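Clearing out the hat shelf before the move to Clesville. 15 caps in one flat is too many, so this is a short thread on what's going and what's staying.

1/ The four Minov ones are going to the charity shop. I bought them in May and have worn one of them. The straps are too short for me. 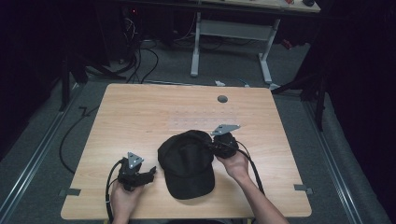 2/ Packing caps is mostly about the crown. Stuff it with socks, stack them front to back and don't fold the brim flat. Soft ones like the plain black cap crease easily along the panels, so that sort goes on top of the pile where nothing presses on it. A curved brim also needs a deeper box than you'd think.

3/ Box is a Bilgin one, 18 litres, left over from the last move. It takes eight caps with the lid shut. I tried nine and the lid popped up.

4/ Washing: cool water in the sink, a bit of washing-up liquid, then dry it over a bowl. I did the Isteton one in the machine once and the brim has had a kink in it ever since. Still keeping it.

5/ If anyone local wants the green cord one, message me before it goes in the bag.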